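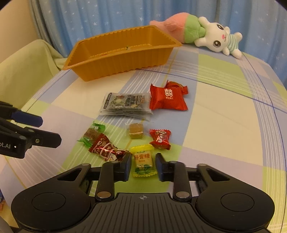

Right-hand gripper at the yellow pear sweet, tray empty at the back.

Ullex Community Help > Robots and automation > Rules and good practice

Print this page | E-mail this page

Ground rules for tidy-up demos with hand-held grippers on soft surfaces?

So-yul Kwak
Posted in February | 14 comments

Hello all! I've been doing two-handed demos with hand-held grippers for a little while now and I'm completely hooked. The task is a simple one - wrapped sweets and snacks lying loose on a bedsheet, picked up and put in a plastic tray. It's amazing how much there is to learn from putting away sweets.

Three of us in Alerholm are going to pool our recordings (we've called the project Flerkex) and before we do I'd like us to agree some written rules. At the moment we each do our own thing, and I can tell whose clip is whose within a moment of opening it, which can't be good. One of us always starts with the biggest packet. I go for whatever is standing up, because it's such a nice clean grasp. The third scoops things with both hands.

So, what would you put in writing? In particular:

Is a bed acceptable as a work surface, or should we all move to a table? The sheet gives a bit when you press down on it and I rather like that.

Should a fumble be thrown out, or kept?

What do you do with things that aren't part of the task? There's a soft toy behind my tray, a rabbit in a stripy shirt, and a starry curtain behind that. Do I clear the toy away?

And is there a proper standard for any of this? I searched and found plenty about industrial robots and next to nothing for people holding the grippers themselves. Thanks so much in advance!

Was this useful to you? 5 people said yes

Kedir Derese

What a lovely thing to be working on, and good for you for writing the rules before you pool anything. We did it the other way about and had 3048 clips to go back through. I wouldn't wish that on anyone!

I don't know of a formal standard that covers your case. The safety standards you found are about machines moving under their own power near people, and you're the one doing the moving. What you want is a protocol, one page long, that all three of you have open when you record. Ours has changed plenty of times, but these parts have stayed put:

Start and finish. Both grippers open and in view, clear of the objects, and hold still for 2 seconds. Same again at the end. If you only adopt one rule, make it this one - it makes trimming and checking so much quicker.

Pick order. Decide whether order matters. If it doesn't, then vary it on purpose and stop people having favourites. We draw the first object out of a hat, which sounds daft and works brilliantly.

Which hand. Write down whether the second hand is allowed to steady an object while the first one grasps it. Either is fine. A mixture with no label is a pain later on.

Placing. Lower the object into the tray and then open the jaws. No dropping from a height, no flicking. Sweets are forgiving, so it's very easy to get sloppy with them, and the habit follows you to the next task.

Resets. Tip the tray out and rearrange properly between goes. Turn some of the packets over, stand one on end, let a couple overlap. A twist wrapper lying flat and the same wrapper standing up are almost two different jobs for a pair of jaws.

Fumbles: keep them! If you miss, open, back off and try again, finish the task as normal and mark the clip as "retry". I'd only bin a clip if you touched an object with your fingers or stopped halfway.

The bed is fine by me. Log the surface as "soft, patterned" and carry on. Checks and stripes are great to have in the mix, so please don't all go out and buy the same plain white sheet. What I would do is smooth it before each go, unless the creases are something you want to vary as well.

As for the rabbit, leave it where it is or take it out, but don't move it during a clip.

Remedios Robles

Table. Beds wobble when you lean on them and then everything rolls to your knees. Also wipe the pads now and again, sugar gets everywhere if a wrapper splits.

Urs Hofstetter

I agree with nearly all of what Kedir wrote, and disagree a bit with Remedios. A real home has beds in it and somebody will want sweets picked up off one sooner or later. Do both surfaces and split your clips between them.

Some things I'd add to the page, mostly from our own group, where we've had great fun arguing over them:

Check the room for anything private before you start. Post, family photos, a screen left on, a mirror. It takes moments, and it's miserable to find an address label in a clip you've already shared.

Name the objects the same way. If one of you writes "yellow sweet" and another writes "pear candy" and the third copies out the Chinese characters from the label, you'll be tidying that up for weeks. Chun-hung Tang made us a shared sheet with one short name per object, and a note of the wrapper colour beside it, and I can't recommend it enough.

Squeeze gently. Close the jaws until the thing is held and stop there. Crushed wrappers look different from fresh ones, so if one gets badly mangled, swap it and note the swap.

Take breaks. Your grasps late in a long sitting will be worse than your early ones, and you won't feel it happening.

Someone other than the person recording should check the clips. We swap ours with the Hsu group every so often, and they're wonderfully strict with us.

Do post your page here when it's written, I'd love to pinch bits of it!

Share (5) | Print this page | E-mail this page

Ullex uses cookies to remember your settings. By carrying on you agree to our cookie policy.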